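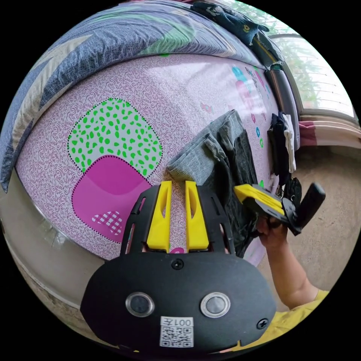
4.2 Off-campus living costs

Published cost-of-attendance figures treat room and board as one allowance, set once a year by the aid office. Students at Holanda College who rent off campus face costs the allowance leaves out, among them bedding such as the pink and maroon fitted sheet on the bed in the opening photograph, which dorm residents receive with the room. We surveyed 2,214 first-year students at 16 colleges and coded these purchases as setup costs. The median was $300 — paid almost entirely before the first aid disbursement.

Figueiredo's earlier work on the Rarnier sample folded setup costs into personal expenses. We keep them separate. At Stidell, 52 percent of renters reported no line in their award letter that could cover them.
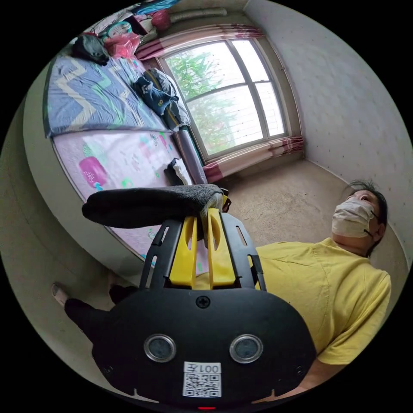 Figure 3. Dark gray sock held between two yellow fingers; person in a yellow T-shirt and white face mask at right.

Clothing was coded under personal expenses at all sites.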